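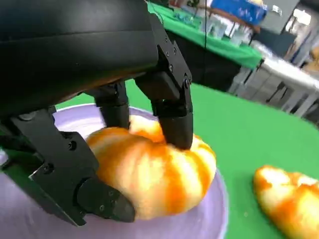 Flititz Replica Food: Frequently Asked Questions

Last revised in November. Applies to the Flititz range of replica food and to the Lambert plates supplied with it. For orders and invoices, see the Orders page.

General

Is any of it edible?
No. All items in the range are replicas and must not be eaten, heated or put in contact with food that will be served.

Who uses the range?
Mostly shop windows, table-setting courses, kitchen showrooms and play kitchens. The range was drawn up by Thaddäus Gisler for bakery windows, and the bakery section is still the largest part of it.

Is it suitable for children?
Items marked P on the packing list are sold for play. Items without the mark are display goods and should be kept out of reach of small children. The mark is printed on the list only and does not appear on the item.

How many items are in the range?
The current list runs to 922 item numbers, including plates, spare parts and discontinued items that can still be repaired. A change of color gets a new number. A change of packaging does not.

Soft items (bread, rolls, croissants)

Why does the surface stay dented after handling?
Soft items take a mark when pressed. In most cases the shape recovers if the item is left uncovered at room temperature with nothing resting on it. Do not use steam or a hair dryer. If a dent is still visible after 9 hours, the item was probably stored under a load, and full recovery is unlikely.

How should a ribbed croissant be picked up?
Hold it at the middle, with light pressure from above and support from below. Lifting by one tip bends the crescent at the narrowest rib and will in time open the curve.

The orange color is stronger in the grooves than on the ribs. Is this a fault?
No. On striped pastry the color is applied so that the grooves are darker and the tops of the ribs stay pale. Some variation between pieces in the same box is normal. If two pieces are going to be placed side by side, compare them under the lighting that will be used.

Can soft items be washed?
Wipe with a cloth dampened in plain water, working along the ribs. Do not soak. Do not machine wash, even in a bag. Grease marks can be treated with a drop of dish soap on the cloth, then wiped again with water only. Let the item dry on a rack before boxing it.

Can soft items be stacked?
Two layers at most, with paper between them. Rolls may go on the bottom layer. Croissants may not.

Egg items and plates

Is the egg fixed to the plate?
No. Egg items and plates are separate item numbers and are packed separately. A plate can be used with any item that fits inside the rim.
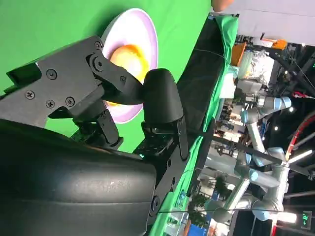

Glossy egg-style item at the center of a round white plate with a pale tinted rim.

The egg slides when the plate is carried. What can be done?
Put a small piece of removable putty under the center of the item. Double-sided tape also holds but leaves a residue that dulls the finish. Glue voids the repair service for both parts.

How is a glossy item cleaned?
Dust it first with a soft brush, then wipe with a lens cloth. Paper towels leave fine scratches that show under a spotlight. Alcohol and window cleaner cloud the surface permanently.

Does the rim color of the plate fade?
It will in direct sun. For window displays, turn the plates regularly so that the rim fades evenly, or order white plates without a tint. We do not re-tint rims.

Are Lambert plates safe for serving food?
They are supplied as display plates. They have not been tested for food use and should not go in a microwave or dishwasher.

Setting up a display

What color of table covering works best?
Plain and matte. A saturated green sets off yellow, orange and white items well but hides lettuce, peas and herbs. For mixed salads use gray or off-white. Avoid small patterns under plates with a tinted rim.

The cloth pulls items out of position. How is this avoided?
Secure the cloth along the table edge before placing anything on it. Where the cloth hangs over the side, leave enough slack that a person brushing past does not drag the top. Clips should sit underneath.

Is there a layout plan?
Trinity Kincaid's setting sheet covers breakfast, bakery counter and buffet layouts. It is sent on request. The breakfast layout assumes a table at least 300 millimeters deeper than the largest plate.

Storage and repairs

Which boxes should be used?
The original box or an Enus flat box, medium size. Keep soft and glossy items apart, as color from soft items can transfer to a glossy surface over a long storage period.

What can be repaired?
Open seams, worn color on ribs and chipped plate edges. Clouded gloss, crushed croissants and pet damage cannot be repaired. Mahmoud Gaber in the Steleck workshop assesses all returns and will reply with a price before any work starts.

Should the item be cleaned before it is sent in?
Dust it only. Wrap each piece separately and enclose the packing list, or write the item number on a slip of paper inside the wrapping.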